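My Before-We-Open Kitchen Safety Checklist, With Comments

I run a small supper place out of a converted storefront in Cloremska, and every January I redo this checklist from scratch. People keep asking me for a copy, so I finally typed the thing up with all my margin notes left in. It's built for a little kitchen with a home-style range and a dining room that seats 15. If you've got a fryer line and a walk-in the size of a garage, you need something beefier than this, and your local inspector will be glad to hand it to you.

How I use it: I print it, I walk the room with a pen, and I write OK, FIX or WATCH next to each line. WATCH is the sneaky one. Anything that gets WATCH two times in a row gets bumped to FIX, whether I feel like dealing with it or not.

ENTRY AND FLOORS

1. Front door opens all the way and closes by itself.
OK. The closer was slamming in the fall and I turned the little screw a quarter turn. Much better.

2. Mat lies flat, no curled corners.
FIX. The back left corner has been curling since the weather turned. I put a stack of cookbooks on it overnight and it was curled again by lunch. New mat, no more cookbooks.

3. Path from the dining room to the back door is clear.
WATCH. It was clear when I looked, but only after I moved the case of sparkling water I had parked there myself. I do this every single time a delivery comes in! The water now has a spot under the hand sink shelf, marked off with tape.

4. No loose tiles or lifted seams.
OK, with one seam by the dish area that I pressed on with my shoe for a good long while. It didn't budge. I'll press on it again next month.

5. Wet floor sign is where it belongs.
OK. It belongs behind the mop closet door and that's where I found it, which made my morning.

HEAT AND GAS

6. Every burner lights on the first or second try.
FIX. Right rear takes four or five. I cleaned the port with a pin and dried the cap, and it's still stubborn. I've called for service. Meanwhile that knob is pulled off and sitting in a drawer so I won't reach for it out of habit.

7. Flames are blue and steady.
OK on the three I'm using.

8. Shutoff valve can be reached without moving anything.
OK. I used to have a rolling rack in front of it. If you only check one thing from this whole list, go see whether you can get to your gas shutoff with one hand and without lifting a sheet pan.

9. Hood filters clean.
WATCH. They aren't terrible, they just have that tacky feeling when you run a finger along the edge. I soak mine in hot water with dish soap and a scoop of baking soda, then let them drip dry on the back step. Mine go in the soak every other week when we're busy. The instructions that came with my Grorkent hood are taped inside the cupboard door and yes, I read them again this year.

10. Dry towels, paper and packaging kept well away from the range.
OK. I moved the parchment roll to the far wall last spring and I complained about the extra steps for maybe a week.

FIRE

11. Extinguisher gauge in the green, pin in, tag current.
OK for both. The one by the back door gets bumped by the trash can, so the bracket has a dent. The bracket still holds fine, I pulled on it pretty hard.

12. Fire blanket hanging, pull tabs facing down.
OK. Everyone who works a shift here gets shown how to pull it, and we practice with an old tablecloth — it feels silly and it's worth the three minutes.

13. Smoke and carbon monoxide alarms tested.
OK. New batteries in all of them, on the same afternoon, with earplugs. I write the month on the battery in marker so I don't have to trust my memory.

14. Exit sign lit, emergency light comes on with the test button.
FIX. The emergency light came on and then faded to nothing while I was still standing there looking up at it. The battery pack is shot. I've ordered one and I'm keeping two flashlights by the register until it's in.

TABLES, SERVING PIECES AND DISHES

I split this section off last year after I cut my thumb on a chipped ramekin that had been through the dishwasher who knows how many times. I check every piece by hand now, with good light and some music on.

15. No chips, cracks or crazing on plates and bowls.
FIX. I pulled a handful. Run your fingertip around the rim slowly, then flip it and do the foot, and the foot is where I always find the trouble. Chipped stuff goes straight in the box by the back door. It doesn't go on the "maybe for staff meals" shelf, and I'm saying that mostly to myself.

16. Wire and woven pieces have no loose ends.
OK. Run a cotton ball over them. If it snags, so will a sleeve or a finger. I learned that trick from an old home ec book and I love it.

17. Tables steady, no wobble, no splinters.
WATCH. Table by the window rocks if you lean on the street side. I turned the foot down and it's nearly there. For splinters I drag an old nylon stocking along the edges, same idea as the cotton ball. 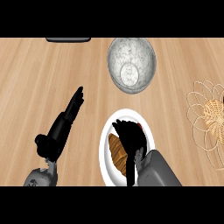
18. Table finish sound, nothing sticky.
OK. I gave up on the spray polish, which left a film that grabbed every napkin. Warm water, a drop of soap, a well-wrung cloth, then a dry cloth right after. I oil ours twice a year, and the oily rags get laid out flat outside to dry, never balled up in the trash. Oily rags in a heap can heat up all on their own and start a fire, so please don't skip that part.

19. High chair straps and buckles work.
OK on one, FIX on the other. The buckle clicks but pops open with a tug. That chair is in the basement with a big note on it.

COLD STORAGE

20. Fridge at or below 40 degrees Fahrenheit, freezer at 0.
OK. I keep a separate thermometer on the middle shelf and don't go by the number on the door. The door said 36 and my thermometer said 39, so I turned the dial down a hair and checked again after an hour.

21. Raw meat on the bottom, ready-to-eat food above it.
OK. Somebody had slid a tub of cut melon down low to make room and I slid it right back up. There's a drawing on the inside of the door now. It's not a great drawing.

22. Everything labeled and dated.
WATCH. Two tubs with no label. One was stock, I'm fairly sure. Both got tossed.

23. Door gaskets seal.
OK. Close the door on a piece of paper and pull. You want some drag. The lower hinge side was a little easy but still had grip.

CHEMICALS AND CLEANING

24. Chemicals stored below and away from food.
OK. They live in the low cabinet by the mop sink with the door latched.

25. Every spray bottle labeled.
FIX. The label on the Juluvo degreaser washed off again. I rewrote it in paint marker and put clear tape over it, which is what I should've done back when the first one came off.

26. Sanitizer tested with strips.
OK. The strips do expire, by the way! Mine had a month left on them.

ELECTRICAL

27. Cords not frayed, pinched or run under mats.
OK after I re-routed the mixer cord. It had been squeezed behind the Rosser shelving for months and there's a flat spot in it, but the jacket isn't broken. WATCH, I guess. Let's call it WATCH.

28. GFCI outlets trip and reset.
OK on all of them. Push test, make sure whatever's plugged in goes dead, push reset. If one won't trip, stop using it and call an electrician.

29. Panel door closed, breakers labeled, space in front clear.
OK. The labels were written by a previous tenant and one just says "the thing." I spent an hour flipping it on and off until I figured out it's the sign out front. Relabeled.

FIRST AID

30. Kit stocked.
FIX. Out of blue bandages and low on burn gel. We go through bandages like crazy in squash season.

31. Emergency numbers posted by the phone.
OK. I added our own street address to the card, in big letters, for anybody who blanks on it when they're rattled.

So that's the list. I had more FIX lines than last year and I'm a bit grumpy about it, but the burner and the emergency light are the only two that would've kept me from opening. Both need to be signed off before I take a reservation. The mat I can pick up on the way home.

If you borrow this, change it to fit your own room. Add a line for whatever bit you last time. Mine was the ramekin, and before that it was an ice scoop left in the bin handle down, which reminds me that I don't have a line for the ice machine on here at all. Adding it as 32.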